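4. What gets kept, and under what name

4.1 Material and procedure

The drawer interviews were done in two towns, Moten and Coltow, between March and early summer. 62 households signed up. Two dropped out before the visit, one because of a house move, the other gave no reason and we didn't press. So 60 households in all that follows, and 1,494 entries in the logbook. An entry is a thing the person took out of the drawer and said something about. A bag of mixed screws is one entry if talked about as one. A bag of mixed screws that somebody tips out and goes through is as many entries as they talk about. This makes the totals a bit lumpy. We come back to it in 4.4.

Choice of drawer was left to the household. We asked for "the drawer where things end up" and in nearly every kitchen there was no hesitation at all, a hand went straight to it. A few people took us to a hallway chest instead, one to a biscuit tin on top of a wardrobe. All kept in. The wording of the request matters more than we thought at the planning stage: in the pilot we said "junk drawer" and people got defensive, started tidying while they talked, threw things out in front of us. Dropped after the pilot.

Talk was recorded, transcribed, and coded in Kotura by Védís Ragnarsson and Gertraud Holzer, working apart and then comparing. Disagreements were settled by going back to the recording. Where that didn't settle it the entry went under "other". Not elegant. The starting point for the codes was the Stougaard scheme for stored household goods, which was made for attics and cellars and is rather too big for a drawer - it has a whole branch for furniture. We cut it down and added reasons for keeping, which it lacks, and ended with 11 codes.

4.2 Names first, reasons second

The main finding of this section is simple enough. People who have a name for a thing give a short reason for keeping it, or none. People without a name for it give a long reason. "That's a fuse." End of turn, back in the drawer. Against that, from the same kitchen, a small plastic part that came with a curtain rail, or possibly with a desk: a long stretch of talk, taking in the curtain rail, the desk, the brother-in-law who put up one of them, and the chance that one or the other will fall down some day and the part be wanted.

We read this as repair work in the conversational sense. A missing noun leaves a hole and the reason fills it. A named object needs no defending because the name already carries a use. Earlier writing on clutter has tended to take long justifications as a sign of attachment, and short ones as indifference. Our material doesn't fit that. Some of the plainly most treasured things in the logbook (a late mother's thimble, a first house key) were introduced in three or four words.

There is a middle group, and it is the interesting one. Things for which the speaker has a name for the material or the making but not for the job. String is the clear case, and with it ribbon, elastic, tape, yarn ends, laces with no shoe. "A bit of cord." Everyone can say that. What the bit of cord is for is left open, and the openness is the reason for keeping it.

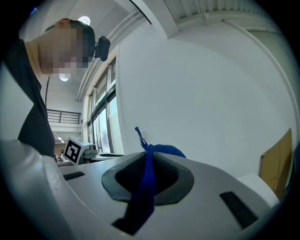
Figure 3. Knitted cord in blue, with a frayed tail at one end.

Cord and string came up in both towns and in homes of every size we visited. Quantity words vary a lot. "Bit" is by far the favorite, then "length", then "end". "Length" is a promise, roughly: it says long enough to be used. "End" says what it was taken from and gives up on its future a little. A speaker in Coltow moved from one to the other in the course of a single turn, holding a piece of braid up against her arm as she talked. Starts as "a good length of", becomes "well, an end". Then it goes back in the drawer all the same.

Handmade pieces behave differently from bought ones here. With bought string the maker never gets a mention. With anything knitted, crocheted or braided at home the maker comes in early, often before the material, and if the maker is not known the speaker will guess. ("One of the girls must of done it.") We had not planned a code for maker and had to go back throught the earlier transcripts to add it. Ragnarsson did the first town, Holzer the second, then they swapped.

4.3 Round things, small things

A second group where names run thin is very small things with no obvious front or back. Beads, buttons without holes, stoppers, feet off the bottom of appliances, nuts of both kinds, seeds, knobs. Speakers tend to put them down on the table in front of them before saying anything. With flat things and long things they mostly go on holding them. We have no good account of this and offer it only as something the next study could look at with video, ours was sound only plus handwritten notes.

What they say once the thing is on the table is nearly always a comparison. "Like a bead." "Like off a handle." Or it's a place: "that's from upstairs." The place answers are worth stopping on. A thing from upstairs has a home to go back to, so keeping it in the kitchen drawer is presented as temporary. Asked how long it had been there, speakers laughed, or said since before Christmas, or since the old cooker. Time in the drawer is measured by other household objects more often than by dates. One man dated everything by which car he had then. Very consistent about it, too.

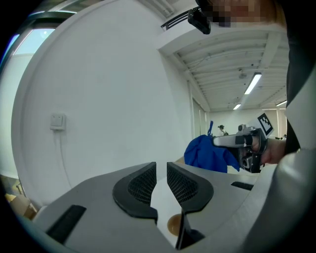

The comparison answers go the other way. "Like a bead" gives the thing no home and no owner, and yet those are kept just as long, going by what speakers told us. Here the stated reason is usually size. It takes up no room. This was said so often that Holzer wanted it as a code of its own and in the end it became one, under the working title "no room", which then stuck. It is a reason of an odd kind. It says why there is no need to throw the thing out and says nothing on why one might want it. Speakers seem to treat the two as the same. Pressed gently ("and if it were bigger?") most said straight off that a bigger one would be gone.

Worth noting that the "no room" reason is used at the level of the single object and never of the drawer. Full drawers, drawers that had to be pulled with two hands, and still each thing in turn took up no room. The sum is not done. Or it's done only when the drawer sticks, and several people named the sticking as the event that leads to a clear-out. Not season, not a house move, not visitors. The drawer stops closing, an hour is spent on it, and the pile that goes back in is, by their own telling, nearly the same pile.

4.4 Limits

The lumpiness of entries first. Bags and boxes within drawers pull the totals down in tidy households and leave them alone in untidy ones. So comparing totals between homes is not something we'd do, and we don't. Within a home the order of entries is probably sound.

Next, who was in the room. In many visits a second person drifted in and out and put in a word, and a name supplied by a partner ("it's a grommet") ends the long reason at once. We coded the speaker's own first attempt wherever there was one. Where the partner got in first the entry stands as named, and this probably overstates how many things people could name alone.

Third, language. Moten has a good many households where the interview was in one language and the drawer, so to speak, in another. Speakers would have the noun, just not the English noun, and said so. Those entries were coded as named. The Stougaard scheme has nothing on this, having been built from written lists. A fairer test would be to run the interview twice, once in each language, and see wether the long reasons shrink.

Last, season. Everything was collected in spring and early summer. Batteries, candles and flashlight parts may be talked about quite differently in a dark month with the power off. Section 5 takes up the reasons code by code, begining with "might fit something".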